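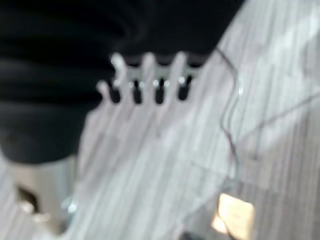 Washing throw pillows and blankets at home is one of those jobs I put off for years, mostly from fear of ruining something I liked. I've now done it enough times (and ruined only one thing, a knitted Orura blanket I'm still sad about) that I have a routine. Start by looking over everything in daylight, spread out flat. Dark fabric is sneaky here, and I once bought dye for a throw that had nothing wrong with it! Black cloth goes a lighter charcoal along the top of every fold and nearly pure black down in the troughs, same as in my photo, so smooth it out before you decide it has faded.

What you need

Mild liquid detergent, white vinegar, an old white washcloth, a soft brush, a couple of clean tennis balls and more towels than you think. I also keep a seam ripper and a needle and thread handy for the ones without zippers. I use Feltar detergent out of habit, but anything for delicates will do.

Step 1. Read the tag, then test anyway

If the tag says dry clean only, believe it. If there's no tag (mine get snipped off the first week, my own fault), do a color test. Dampen the washcloth, add a drop of detergent, and rub an inside seam for a bit. If color comes off on the cloth, wash that piece alone in cold water, by hand, in the sink. Reds and deep blues are the worst in my house.

Step 2. Brush and shake

Take everything outside and give it a good shake, then go over it with the brush, always in one direction. Do this before any water touches it, or the crumbs and hair turn into little felted worms in the machine. Get right into the seams.

Step 3. Treat the spots

Dab, don't scrub! A fuzzy fabric that gets scrubbed goes bald in that spot and stays that way. For food stains I use a little detergent and cold water and leave it for 29 minutes, which is the length of the podcast I listen to while I clean and has no science behind it whatsoever. Rinse by pressing with a wet cloth.

Step 4. Wash

Covers that come off: zip them closed, turn them inside out, cold water, gentle cycle.

Pillows that are sewn shut: check the filling first. Polyester fill is fine in the machine. Feathers are usually okay too if the casing is sound, but foam should never go in, it soaks up water like crazy and then tears. Wash two at a time so the drum stays balanced, and keep the spin slow. My old Brarmont lets me choose the speed and I go up to 500 and no higher. I pour a little vinegar in the softener drawer and skip the softener, and no, you won't smell it later.
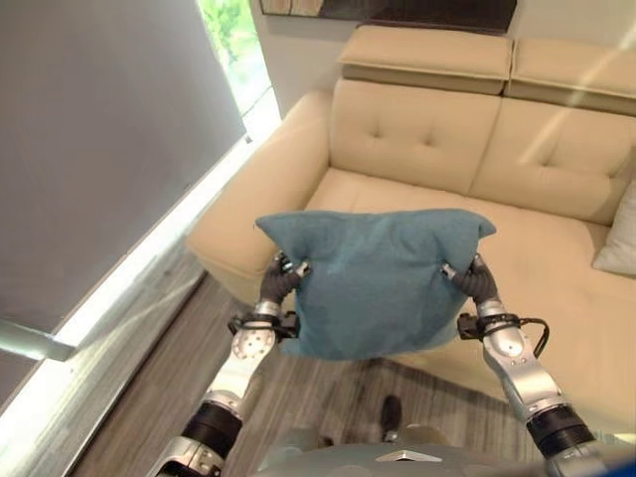
Teal-blue cushion, matte and slightly fuzzy, by the cream sofa.

Step 5. Dry, and then dry some more

People give up too soon on this one, and I was the same. Roll each pillow in a towel and lean on it to push the water out - no twisting. Then into the dryer on low with the tennis balls for 50 minutes. Take it out, pull apart any clumps with your fingers through the casing, flip it, and go again. When the outside feels done, squeeze the very middle hard. If it feels cool in there it's still damp, so back it goes. Blankets I lay flat over a rack, never pegged from the corners, or you get funny little ears.

Step 6. Get the shape back

Hold the pillow by two opposite sides and punch it in toward the center, then turn it and do the other two. If the middle still sags, the filling has had it. Open a short length of seam with the seam ripper, push in fresh fill starting with the corners, and close it up with small slip stitches. My neighbor Kyrylo Hrynyshyn uses an old wooden spoon handle to get the fill into the points and I've copied him ever since.

How often?

I do the covers every couple of months and the pillows themselves once a year, in October, before the windows stay shut for winter.

Updated January 2018: a few of you asked about velvet. I wash mine by hand in cold water and steam it from the back once it's dry, but please test a hidden bit first - my set came from Tkachenko and yours may behave differently.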